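Open house at Gakent, the sorting cell on the second floor
Posted in Visits, July

I went to the Gakent open house mostly to see one machine. Their flyer promised a sorting cell that "runs itself," and I have spent enough years fixing things that run themselves to want a look at the maintenance log.

Parking is bad. Go in by the loading side and take the stairs, because the elevator line was twenty people deep by ten in the morning.

The ground floor is Akico, who rent it from Gakent and sell label printers. I skipped it. Upstairs you get a badge, a bottle of water, and a short talk full of the word seamless. The slide I wrote down said 1723 picks in a shift, with 972 of them done without a person stepping in. That leaves 751, and the speaker went to the next slide. When I asked, I was told the number was from an early run. Fine, but then why put it on the wall?

The cell

It's a single arm on a bench, running a demo job they call Zukholm. The arm picks small shapes off a board and moves them to wherever it's been told. I got there during setup, the only part of the day I would have paid for.

The bench top is pegboard, painted blue, and the operator likes it because any fixture can be pinned back in the same holes after cleaning. I like it too. I'm less sold on the work board, a big slab of glued-up maple. Wood moves with the weather. She said they re-measure the height at four corners every morning and write it on a card. The card had gaps in it.

The gripper finger hangs from a black collar clamped on the metal section of the arm. According to her this is the part that gives them trouble. If the collar slips by even a hair, the tip lands in the wrong place and every pick after that is off the same way. Their fix is a torque check at the start of each shift and a paint line across the joint when they remember. To check the height they bring the tip down close over bare wood, away from the blocks, and compare it with the figure on the card.
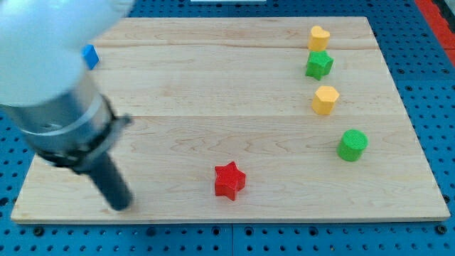
What breaks and who fixes it

I asked for the log and got to read it standing up, which is more than most places allow. Most entries were boring, and I mean that kindly. Finger tip worn, replaced. Collar retightened. Camera wiped. One stretch of the log had the collar retightened over and over, and then a new collar from Tkachuk, and then quiet. Good.

The service interval is printed as 60 days. The operator does it sooner and doesn't wait for the reminder. So the cell that runs itself has a person who wipes it, measures it, tightens it and orders its parts. None of her hours were on the slide.

They also claim 1152 hours between failures. I couldn't find out whether a slipped collar counts as a failure. Two staff gave me two answers.

Worth going?

If you look after a machine like this, yes, for the setup alone. Get there early and stand near the bench. Skip the talk. The coffee is downstairs with the label printers and runs out before noon.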